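Call for participants: tasting evenings in Ashworth

Pokelitz is a small producer of cheese and pickles, and we are looking for 30 persons to taste our new products in the autumn. You do not need any experience with tasting. You must be over 18, live near Ashworth and have no allergy to milk or mustard.

There are three evenings, each with a different group, and you choose one of them. You will taste five samples and fill in a short form after each one. Please do not smoke or drink coffee in the hour before you come. For your time you receive a voucher for our shop, and we pay the bus ticket.

To take part, please write to Leanne Pearce before the end of September 2026 and tell her which evening is good for you. We answer to everybody.

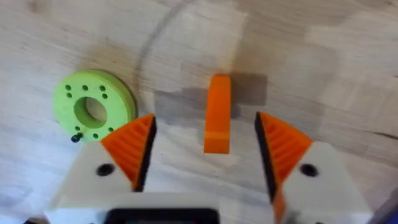

Ginette Nguyen: Can I come if I don't eat blue cheese? I like all the other ones, and I would prefer the last evening.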